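I have been putting off writing about vinegar for a good long while, mostly out of fear of the mail. Every time I mention it in this newsletter I hear from people who clean everything with it and people who think I'm ruining my floors. But it's November, my mother-in-law is coming, and I spent all of Tuesday scrubbing, so vinegar it is.

Some background for the newer subscribers. We live in Tomdale, where the water is so hard you could practically stack it. When we moved here from Provham I thought the previous owners had left us a frosted shower door. It was a clear shower door! It took me an entire weekend and a very sore shoulder to find that out, and by Christmas it was frosted again. Kettles, faucets, the little holes in the shower head, the glass coffee pot – all of it grows that chalky white crust, and if you leave it alone long enough it sets like plaster.

Plain white vinegar is what I use on it, the cheap gallon kind from Kowalczyk's on the bottom shelf. For the kettle I do half vinegar and half water, bring it to a boil, switch it off and go do something else for an hour. Then I dump it out and boil plain water twice. (Do the plain water twice. My husband once got the first cup after a single rinse and he still brings it up.) For the shower head I pour vinegar into a sandwich bag, hang it over the head with a rubber band and leave it overnight. Check the finish first, though. Mine is ordinary chrome and doesn't seem to mind, but my sister had a brushed gold one that went blotchy and she was not pleased with me at all.

Faucets get a rag soaked in vinegar and wrapped around the base, where the crust likes to hide. I give it half an hour and then go around the seam with an old toothbrush. Rinse it well.

Now the toilet. I know, I know, but it's the question I get most, and it's the one I avoided for years. If you have a brownish ring at the water line that no amount of regular cleaner will shift, chances are it's minerals, and you can scrub until your arm falls off without getting anywhere. What you want is to get the water out of the way first. Turn off the valve behind the toilet, flush, and push whatever's left down the drain with a few firm shoves of the brush. Then lay paper towels soaked in vinegar along the ring so they stick to the porcelain, go to bed, and fish them out in the morning with gloves on. Please don't flush them.

After that comes the brush, and this is where most people quit too soon. The underside of the rim is the worst of it, so I start up there and work my way down.

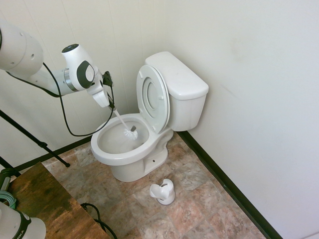
Get the bristles up just below the rim, back wall included.

If there's still a ring after two nights of that, a wet pumice stone will usually take it off. Keep it wet the entire time, go gently, and try a small spot first. I did ours that way last spring and I was so proud that I made everybody in the house come and look. They were less excited.

One thing I have to be stern about: vinegar and bleach do not go together, ever. Mixed, they give off chlorine gas, and a bathroom with the door shut is a terrible place to find that out. If you've used a bleach cleaner in there, flush it and rinse everything and leave the vinegar for another day. Plenty of toilet cleaners have bleach in them without saying so in big letters, so turn the bottle around and read the back.

And keep it off stone. Marble, limestone, travertine, any of that. Leilani Tran wrote in after my last cleaning column to tell me she'd wiped down her marble windowsill with vinegar and water, and now it has dull spots in the shape of splashes. She asked if there's a way to get the shine back. I'm afraid that's etching, Leilani, and it won't wash off. A marble polishing powder might help if the spots are shallow. If they're deep I'd call somebody who does it for a living.

Gaurav Yadav wants to know if lemon juice works as well. It does work, and it smells a whole lot nicer, but by the time you've squeezed enough lemons to fill a kettle you could have bought vinegar for the year. I do like half a lemon rubbed on the faucet when company's on the way – you can stick it right over the end of the spout and leave it there while you vacuum. Citric acid powder is the other option, and I'm coming around to it. A tablespoon in a full kettle did the job with no smell whatsoever. I found a bag in the canning section.

Several of you asked about the smell in general. Open a window and it's gone by lunch, at least in our house. I've tried soaking orange peels in the jar for a couple of weeks and it came out smelling like vinegar that had once met an orange. My neighbor swears by hers, so maybe I didn't use enough peel.

As for how often, I do the kettle every two weeks and the shower head when it starts spraying sideways at the wall. The toilet gets the overnight treatment maybe four times a year. In between it's just the brush and whatever cleaner was on sale. If your water is softer than ours you can stretch all of that out and I will be jealous of you.

Next time I want to get into dishwashers, and that milky film on the glasses. Send me your tricks, especially if you're on a well. I've got 43 letters in the basket already, so be patient with me if you don't hear back right away. I read them all, usually with a cup of tea out of a very clean kettle.

Recent items
The great sock drawer clear-out
What I keep under the sink (and what I threw away)
Flultstead farm market: squash, pears and a very good pie
Letters: your grout questions
Getting candle wax out of a tablecloth
Is it time to replace the mop?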